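Why Is Marble Stripy?

By Ingeborg Baumgart
Thursday, July 29, 2021
70 shares

Rocks have a reputation for being dull. They sit there. They don't fetch. But some of them have had a far more exciting life than your math teacher, and marble is one of those.

Marble begins at the bottom of the sea, as shells. Small creatures die, their shells pile up, and more shells land on top. After a very long time the whole heap is squashed into a rock called limestone. The shells were not asked.

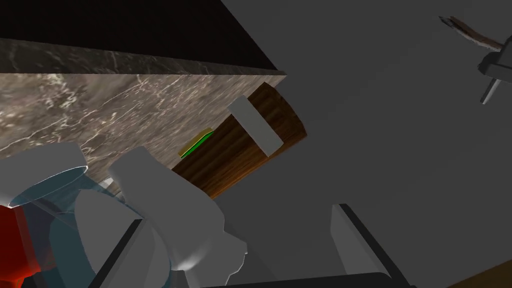

Limestone could stop there and have a quiet retirement. Sometimes, though, the ground shifts and pushes it deep down, where it gets baked and squeezed until its tiny crystals grow into new ones that lock together. It doesn't melt. It just changes while staying solid, a trick grown-ups call metamorphism so they can charge you for the book. If the limestone was perfectly clean, you get white marble. If it had mud or sand mixed in, you get streaks, like the white and tan ones swirling across the grey stone here. So those fancy veins are partly very old dirt. Remember that the next time somebody tells you to wipe your feet in a smart hotel.

Wood has lines too, and they come from something quite different. A tree grows a new layer under its bark, usually one a year. It also has long, thin tubes for moving water up to the leaves. Saw the trunk lengthwise and you slice along all of that, and the lines you find are called grain. 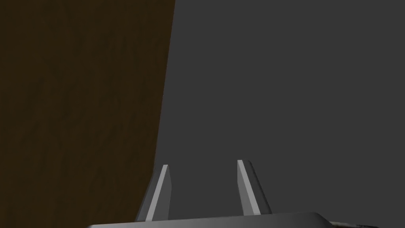
Kobe Maes wrote to ask whether a tree could ever turn into marble if you buried it for long enough. Sadly, no. It might become coal, or minerals might fill it in and make petrified wood, which looks like a log and is terrible on a campfire. Marble needs limestone, or its close cousin dolomite.

Want to test a rock? Ask an adult for a drop of vinegar and put it on a bit of chalk, which is a kind of limestone. It should fizz. Do not try this on the kitchen counter. Vinegar leaves dull marks on marble, and the adult will fizz as well.

5 comments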